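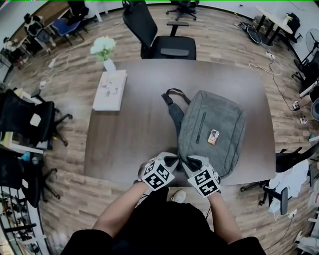 Olis workroom, September

Ticket 363 — gray backpack, front zipper sticks
Status: reopened
4 comments · 2 shares

Reported: the black zipper down the front panel stops partway and has to be backed up before it will move again. The bag is a Vustetti, heathered gray fabric, bought for the Olis day kit.

Comment 1, 9:20 a.m.
Jaketti support says to rub wax on the teeth. I have my doubts. Wax was the answer on ticket 236 too, and that one came back in a week. Tried it anyway. Ran the slider 20 times, stuck on five of them.

Comment 2, 10:05 a.m.
Support now says the bag was probably overpacked. It sticks just as much with nothing inside, so I don't buy that. Laid it flat on the dark table by the white flowers, shoulder strap up out of the way, and went over the fabric beside the teeth. The lining feels loose on one side. My guess is the slider is catching it.

Comment 3, 1:40 p.m.
Trimmed two threads and pressed the lining back. Ran it 53 times, stuck once. Better, but I wouldn't call it fixed — an empty bag on a table is an easy test. Please don't close this again on the strength of one good afternoon.

Comment 4, 2:15 p.m.
Zieliński can replace the slider but wants the whole bag sent in. Asked whether that includes stitching down the lining. The reply said "should be covered," and I'd like that in writing before it ships. Leaving the ticket open.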